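About Susholm

Most framing shops will tell you they are passionate about your memories. We have read a lot of those pages and don't believe them. Susholm puts backs on picture frames, checks them, and sends them out. The company was started by Vilho Sjöberg and Elsa Kallio, who had both bought frames that fell off the dresser within a week and wanted to know why.

Usually the answer was the back. People shop for the front, so the front is where the money goes, and the easel stand gets a weak hinge and a hopeful crease. We are suspicious of any frame under 7 inches that claims to stand both ways. Some do. We try them before we say so.
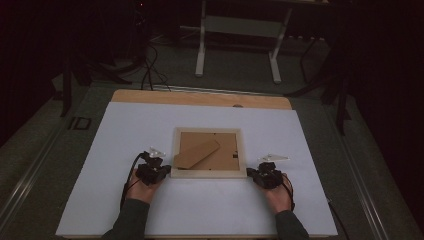
Work is done face down on foam board, which marks wood less than a bare bench does, whatever the bench salesmen say. Clips are turned by hand. Duangjai Sitthichai has tried four kinds and trusts one of them, on most days.

We keep 35 sizes in stock. A larger catalog, 900 sizes at one point, looked impressive and mostly gathered dust, so we dropped it. We don't use the words "museum quality" or "heirloom," and we can't promise a frame will outlive you. If the stand gives out in normal use, send it back to our Heratholm workshop and Toivo Jääskeläinen will fit a new one or tell you plainly that it isn't worth fixing.

Trade orders go through Subbarao Chowdary. He will ask what the frames are going to stand on.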